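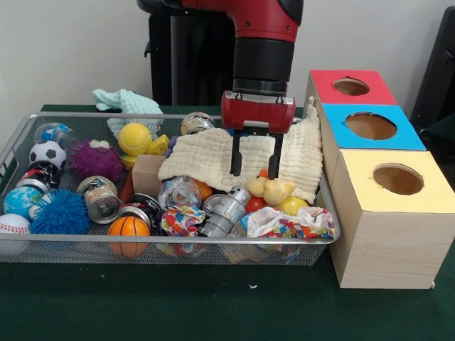

## Skevska's sorting kit: ask for the boring numbers first

Skevska wants small packers and returns desks to lease its new sorting kit, and several of you have asked whether it's worth a call. I've read the brochure twice and sat through the pitch once. My short answer is maybe, but keep your wallet in your pocket for now.

The offer is simple enough. You get an arm with a two-finger gripper, the software, and 17 hours of setup help. The practice job is a wire tray full of mixed stuff - balls, cans, cloths, a rubber duck - next to three boxes with round holes in their tops, one red, one blue, one yellow. Laurier Gill, who handles sales for the firm, calls it "a fair stand-in for a returns bin." I'd call it a fair stand-in for a toy chest. Most of our members don't ship tennis balls.

To be fair, the cloth is a decent test. Soft things bunch up and snag on whatever is next to them, and plenty of kits I've looked at over the years stick to neat little cubes. Skevska put a loose piece of muslin in with the hard objects, and I give them credit for that. 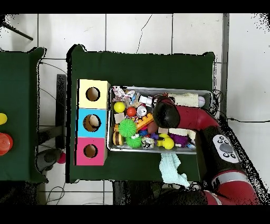 What bothers me is the number on the front page. The brochure claims 228 picks between faults, and when I asked what counts as a fault, I got two different answers from two people. Gill said a dropped item counts. Áine Mulcahy, on the technical side, said it only counts if a person has to step in. Those are very different machines! A gripper that drops a can, tries again and drops it again could have a spotless record under the second rule.

I also asked for the time per item and was told it "depends on the mix." Of course it does. So pick a mix and tell us.

Dymphna Horgan at Prornlow has a trial unit coming in January and has agreed to share her log. She plans to run 100 of her own returns through it, bags and all, with every drop written down. If Skevska calls you before then, ask for the fault rule in writing and ask who pays for worn gripper fingers. The lease I was shown doesn't mention them.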